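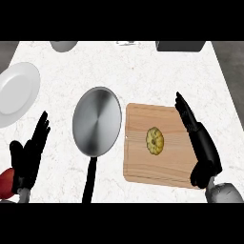

About Jillel

Jillel gathers examples for robots that are meant to learn by copying. We do it in simulated kitchens, with two arms, two black multi-fingered hands and a fairly short list of objects: pans, plates, cutting boards, vegetables. Clients train their own systems on what we hand over. We don't sell a robot and we don't sell a finished model, and if you came here looking for a machine that will cook your tea, we can't help you and would be a bit wary of anyone who says they can.

What we do all day

An operator sits down with a headset and a pair of gloves and moves the simulated arms through a task. Put the slice in the pan. Slide the plate closer. Pick up the board without tipping what's on it. Each try is saved as one example, with the joint positions, the contacts and the rendered view kept together. Then it's reset, the objects are shifted a little, and the operator does it again.

A session lasts 80 minutes, after which people get sloppy and we stop. We used to run longer ones. The later examples were full of hesitations and odd wrist angles, and a learner copies those just as happily as it copies the good bits.

What we don't believe

We don't believe more is always better. Our kitchen set holds 3792 examples at present. It was a good deal larger in November, before we went back through it and threw out everything where the hand passed through the edge of a board or the object stuck to a fingertip in a way no vegetable ever would. Some clients were unhappy to see the number fall. We'd still do it again.

We don't believe simulation is the real thing either. A rendered pan has brushed metal and a nice reflection, but friction is a guess, and soft food is a worse guess. Marble worktops look convincing and tell you very little about a wet one. Anyone buying our examples should expect to mix them with recordings from real hardware, and we say so before a contract is signed.

And we have doubts about success rates, our own included. A hand that manages a task in the kitchen it was trained in hasn't shown much. We keep 15 kitchen layouts out of every delivery for testing, and when results drop on those (they do, often badly) the drop goes in the report.

Where we came from

The company started in Flumurberg, in two rooms over a shop, as a side job to a piece of animation work. Our second office is in Hinojosa, where most of the operators are now. The software they use is called Priltex. We wrote it ourselves after trying 3 others, and it has its own faults, chiefly that thumb tracking drifts and has to be set again between sessions. A list of known problems goes out with each release.

Who works here

Mostly operators and checkers, with a small group looking after Priltex. Operators are paid by the hour and never by the example. Checkers replay every saved try at full speed and half speed and can reject one without giving a reason, although they usually write a note. The people who record don't check their own work.

Working with us

Send us the task in plain words, the hand you plan to use and what you'd count as a failure. If the last of those is missing we'll ask for it. We may also tell you that the job doesn't need a learning system at all. Several enquiries have ended that way, and a fixed routine and a decent gripper did fine.

Small sample sets can be had on request. They include rejected tries, marked as such.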